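Home | What we do | Our people | Collections | Work with us | Contact

Filed under: About the company

Who we are

Tovis is a small company which records how people do handwork, so that robots can learn it. We started in one rented room above a bakery, with one table and a borrowed laptop, and today we have nine people and two rooms, Humo and Villa. The names come from the old signs that were on the doors when we moved in. We never took them down.

Our customers are laboratories and machine builders. They come to us when they have a robot arm that moves well but does not know how to do a simple job in a normal house or a normal workshop. We do not build the arms. We make the demonstrations from which the arm learns.

How we show a task

We work in two ways. In the first way, a person holds a gripper in the hand and does the task with it directly: opens the drawer, turns the cloth, puts the lid on the box. The gripper has a camera on it, and the camera records what is in front of the fingers during the whole movement. No robot is needed in the room for this. In the second way, the person sits at a desk and moves a real arm by remote control, with a pair of handles which we call Tesley. This is slower, and it is more tiring for the neck, but the recording fits exactly to the arm that the customer will use.

Most customers ask first for remote control, and after the first month they ask for both. Hand recordings are quicker to make. In a good day one person in Humo can finish 135 demonstrations of a short task. With Tesley the same person will make much less, and we plan the price according to this.

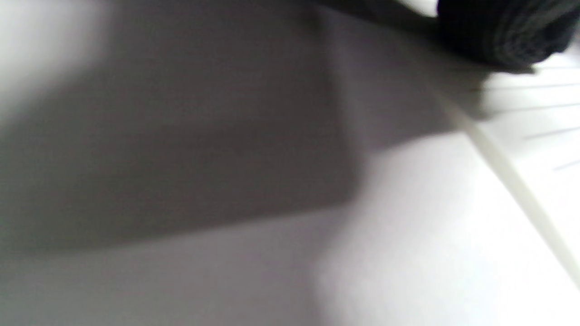
We ask our demonstrators to work at a natural speed and not to correct themselves too much. If the hand hesitates before it takes an object, this stays in the recording. If something falls, the person picks it up and continues, and we mark the recording so that the customer can decide if he wants it. A robot which has seen only perfect movements does not know what to do after a small mistake, and small mistakes happen every day.

We also keep the recordings in which the camera comes very near to a surface and there is little to see. Some companies cut these parts away. We give them complete, with a note, and the customer can cut them himself if his method requires it.

Our people

Assunta Santoro founded the company. Before this she taught sewing for many years at an evening school, and the way we train new demonstrators comes mostly from her lessons there. A new person watches for one day, then repeats the same task for one day, and only on the third day the recordings are kept. Assunta still checks the first week of every new colleague.

Trefor Bellis takes care of the grippers, the cameras and the Tesley desks. He also writes the task sheets. A task sheet tells what must be on the table at the beginning, what must be true at the end, and what may be changed between one recording and the next. It does not tell how to move the hand. On this point Trefor is quite strict, and he sends back sheets from customers that have too many instructions.

The others are demonstrators and reviewers, and they change places every two weeks. Each person who demonstrates also reviews, so everybody knows how a bad recording looks from the other side.

What we have made until now

Our collection has 285 tasks. Many are from the kitchen and the laundry, others from packing, paper work and light assembly. Every task was recorded by at least 3 different persons, with left and right hand when it was possible. The general collection can be licensed in parts. Recordings made for one customer belong to this customer and we do not sell them again.

Visits and work

We are glad to receive visitors in Villa, where two of the desks are free for trying. Please write to us before and tell us which kind of arm you have. If you would like to work as a demonstrator, you need no technical studies. Steady hands and patience are enough, and we pay the training days the same as the other days.

Last updated: 31st March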